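Saren tableware open day, Jurnton

I went to the Saren open day at Jurnton expecting to be sold plates, and I was sold plates, so I can't complain on that score. The invitation promised "a day with the table". What it meant was a car park on the wrong side of a dual carriageway, a lanyard, a coffee token and a long talk about patterned rims. The date on my lanyard was February 2026 and the heating had not been told.

The talk was given in the front hall, standing up. We heard that the company has 136 patterns in the current book, that blue and white still outsells everything else, and that people are "coming back to the table". I have been going to these things for long enough to have heard that people were leaving the table, standing at the counter, eating on the sofa and coming back to the table again. The plates stayed much the same throughout.

Then we were let loose in the back rooms, which was the part I had come for. 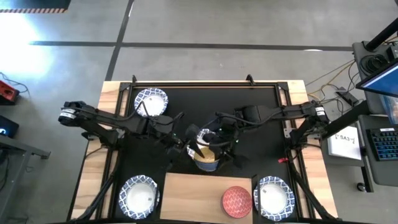

Blue and white is an easy thing to like and a hard thing to judge. It flatters anything you put near it, and a stack of it in a shop window will make you forget that you already own plates. The trick on the bench was mixing. Plates with a blue lattice rim and a plain white centre had been set out with a few bowls, one white with a blue pattern and another a much deeper blue, yellowish-tan on the inside. I thought the deep blue one was the best thing there and I also thought it belonged to another dinner service. The card called this "relaxed layering". In my house it is called having broken the others.

I asked whether the bowls came in the same box as the plates. They do if you order the Nonik set, and they don't if you order the Hennessy set, which costs more. The reason given was that Hennessy customers like to choose. Perhaps they do. I would want to see the returns before I believed it.

There was a lot of talk about lattice. Seven of the new patterns use it in some way, and I could tell perhaps three of them apart. A wide patterned rim does one useful thing, in that it makes a modest portion look intended. It also takes up room that could have held dinner -- try getting a roast and all its vegetables into the plain middle of one of those and you will be eating gravy off the decoration.

The party goods were further along, and I spent longer there than I meant to.

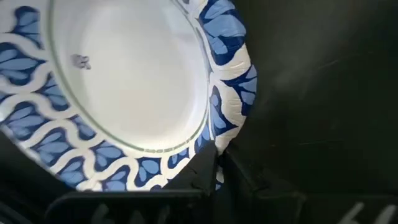
Is a printed paper plate worth paying extra for over a plain white one?

For a birthday tea or a buffet where people will see the table before the food goes on, it probably is, if the difference is small. For a barbecue I would buy the plain ones and spend the money on thicker card, as a pretty plate that folds under a burger helps no one.

Saren sells them by the case, 984 to a case, which tells you who the customer is. There is supposed to be a smaller pack coming in March for the rest of us. I asked the price and was told it was being looked at. I asked about the weight of the card and was told it was "a premium feel". That is not a weight.

I will say that the staff were patient, and that when I asked to be left alone to poke at things I was. At plenty of fairs you can't touch a saucer without someone appearing at your elbow with a tablet. I went back along the tables twice on my own and got more out of that than out of the talk.

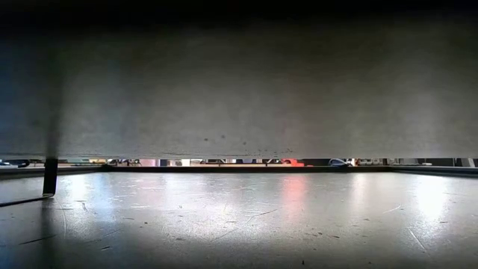

By then it was getting on for four and the biscuits had gone. The last session was on looking after your set, and it was better than the rest put together. Don't stack bowls more than a few deep. Put a sheet of kitchen roll between plates you only bring out at Christmas. Never trust "dishwasher safe" on anything with metallic edging -- the speaker said this quite cheerfully, considering that the company sells it.

The order forms came out straight afterwards. The big Hennessy set was on offer at £465 for the day, and a man behind me asked what it cost on other days. He was given a brochure. I had a look in mine on the way home and the page for that set has no price on it either.

Would I go again? Possibly, if the talk were halved and the parking were sorted. I took home two sample bowls and they don't match anything I own. Entry was free, coffee was one token each, and the bus from Jurnton station stops closer to the door than the car park does.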